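Evening dropouts on the far satellite, main router unaffected
Status: Resolved
Category: Home network / mesh
Opened by: Diarmuid Coughlan
Hardware: Zasmont router, two Skistex satellites, wired link to building riser
Firmware: current on all units, automatic updates off

Fault as reported

Devices joined to the living room satellite lose their connection in the evening. The drop lasts between a few seconds and a minute. The satellite stays powered, its status light stays on, and it remains listed in the router's admin page with a stale "last seen" time. Devices joined directly to the router do not drop. Neither do devices on the second satellite in the hall.

First noticed in August. Daytime use is normal. Video calls before 17:00 have never failed on this satellite. Calls after 20:00 fail often enough that I have stopped making them from that end of the flat.

Already tried before opening the ticket

Restarted everything, router first, then satellites. No change.
Factory reset of the living room satellite and paired it again. No change.
Swapped the power supplies of the two satellites. The fault stayed in the living room.
Swapped the satellites themselves. The fault stayed in the living room.

The last result rules out a bad unit as far as I can see. Whatever is wrong belongs to the location or to the path back to the router.

Reply from support

Please send the event log from the router covering at least one evening and a list of anything near the satellite. Please also confirm whether the satellites link by radio or by cable.

Update 1, Diarmuid Coughlan

Both satellites link by radio. The only cable is from the router to the wall socket fed by the riser. The living room faces the city and has towers opposite, flat on a high floor. There is no microwave oven, cordless phone base or baby monitor in the room.

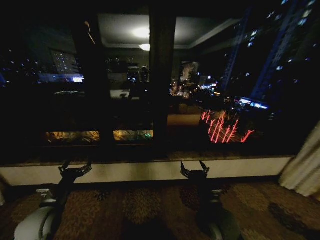
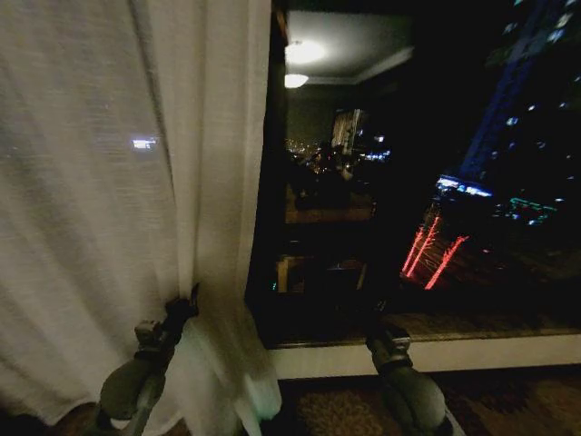

Log attached as plain text, 2,310 lines. Most of it is ordinary lease renewals. The lines to look at contain "backhaul lost" and "channel switch". Every "backhaul lost" entry for the living room has a "channel switch" entry immediately before it. I filtered the file on those two strings and the pairing holds all the way through.

The channel changes are not evenly spread. There are none between breakfast and late afternoon. They start at dusk or shortly after and stop some time after midnight.

Reply from support

Thank you, the log is useful. The router is set to automatic channel selection with the threshold at its most sensitive. In the evening, with neighbouring networks in use, it judges the current channel to be busy and moves. The hall satellite hears the announcement and follows. The living room satellite has a weaker link, misses the announcement, and has to search.

Please do the following in this order and report after each step.

1. Set the backhaul band to a fixed channel. Leave the band for client devices on automatic.
2. Leave it for one evening.
3. If drops continue, move the living room satellite closer to the hall door and repeat.

Update 2, Diarmuid Coughlan

Step 1 done. The setting is not on the wireless page. It is under Advanced, then Mesh, then Link, and it only appears once "simple mode" is turned off. The help text inside the page still refers to the old location – worth correcting.

Result for the first evening: no channel switch entries for the backhaul, and one "backhaul lost" entry at 21:40. Recovery took a few seconds. That is a large improvement, though not a clean log.

I also noticed that the signal reading for the living room satellite is poor at all hours, daytime included. So the weak link was always there and the channel changes exposed it.

Update 3, Diarmuid Coughlan

Step 3 done. Satellite moved to the shelf nearest the hall door. The signal reading went from "weak" to "good". I ran a continuous ping from a laptop on the sofa for over two hours, starting at 20:15. No lost packets and no log entries apart from lease renewals.

For the record, the Rederex set-top box needed its network details entered again after simple mode was turned off. It did not recover by itself. Everything else rejoined unaided.

The building's line supplier, Daly, had a separate request open from me about the same symptoms. I have withdrawn it, as the wired side was never at fault.

Reply from support

Help text passed to the documentation queue. Please keep the fixed channel in place after future firmware updates, as an update can return the mesh settings to automatic. Closing as resolved – reply to this ticket to reopen it.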